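Notebook, hearing access bench, 22/12/2019

Carried on with the loop amplifier for the Pevden day centre. The hum we had on Friday is gone now that the microphone lead runs on the far side of the room from the mains. Field strength is even across the front rows and drops off badly in the last two. I moved the cable out to the skirting and the back row came up, though the corner by the radiator is still weak. Left it there for now.

Compared the two listeners we have in the drawer. The Zultard one reads lower than the Després at every seat, by the same amount each time, so either will do for finding dead spots. For levels we should stick to one and write down which. I have put tape on the Després.

Speech test in the afternoon, 40 words per list, 4 lists. Loop off first, then on, fan heater running both times. With the loop off the worst list had 13 words wrong. With it on the same seat gave 8 wrong, and most of those were word endings, s and t and f. I want to try a little more treble before blaming the room.

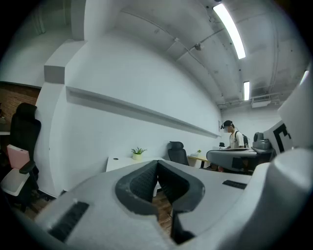
Treble won't help the people who have no hearing left up there, was the reply from Firport when I sent the numbers over. They would sooner see the talker's face lit properly and the heater switched off, and the lists done again after that. Fair point about the heater. I had it on to copy what the centre does in winter, but I never took a reading without it, so there is nothing to compare against.

Also from Firport: their members keep asking how to tell whether a loop is switched on. The sign stays on the wall all year and the amplifier is in a cupboard. In June they went to a talk where it was off for more than half the evening and people thought their aids had broken. A small light by the door, wired to the loop output and not to the mains, would do it. Have a sketch for this on the back of the parts list.

To do:
Repeat lists, heater off, same seat
Lamp near the talker
Ask Pevden who holds the cupboard key
New batteries for the Zultard
Order cable clips, the flat kind

Amplifier left on the bench with the lid off, unplugged.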